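4.2 Do winning streaks tell us anything?

The claim that a long unbeaten run makes the next win more likely is older than the leagues we studied, and it is repeated every April with great confidence. Hoxha and Giáp put it in its strongest form: a side that has won five in a row, they argue, plays the sixth match at an advantage that its squad alone cannot explain. We tried to find that advantage in the Plulcombe records and mostly failed.

The records cover 1352 matches. We dropped any match that was abandoned or awarded without play, and any in which either side had played fewer than five times that season. This left 754. For each one we took the home side's current run, its results over the whole of the previous season, and the strength of the opponent as given by the Hellberg rating. We then shuffled the order of results within each club's season 1000 times and asked how often runs as long as the real ones turned up by chance. They turned up often. Long runs belong to strong clubs, and strong clubs would have them if the fixtures were drawn from a hat.

Two objections deserve an answer. The first, raised by Konstantinidis on an early draft, is that shuffling breaks up the fixture list, so that a soft month of opponents is spread across the year. She is right, and when we shuffled only within blocks of similar opponents the gap narrowed further, which does the streak argument no favours. The second is that players say they feel the difference. We do not doubt that they say so. The Bremora interviews are full of it, but all 40 were held after the season had ended, when everyone already knew which runs had lasted – and a run that stopped at three was hardly mentioned by anyone.
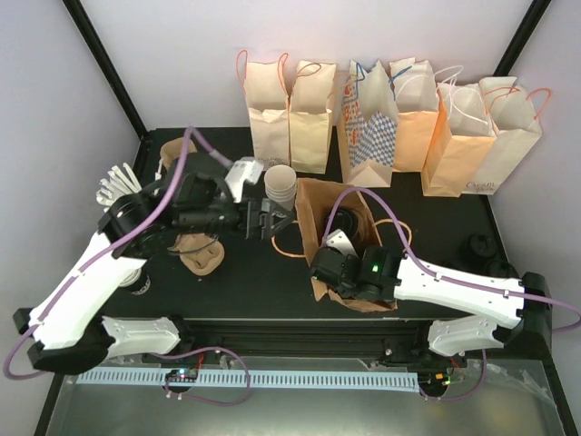
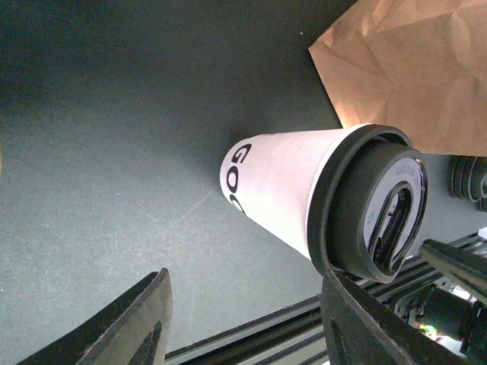 Figure 3. Paper bags on a tabletop with two robot arms (first picture); a lidded paper cup (second picture).

It might still be said that the effect is real but small, and that a larger set of matches would show it. Perhaps. But an effect that needs many more seasons to be seen is of little use to a coach picking a side for the next match, and it is a long way from what is usually claimed. Từ and Kim report a modest gain for the Vũ league using a similar method, though they did not adjust for injuries, and their gain disappears once the champions are left out. We would want to see it hold up without that one club before giving it much weight. Section 4.3 turns to losing runs, where the numbers are smaller still and the stories, if anything, are told with more certainty.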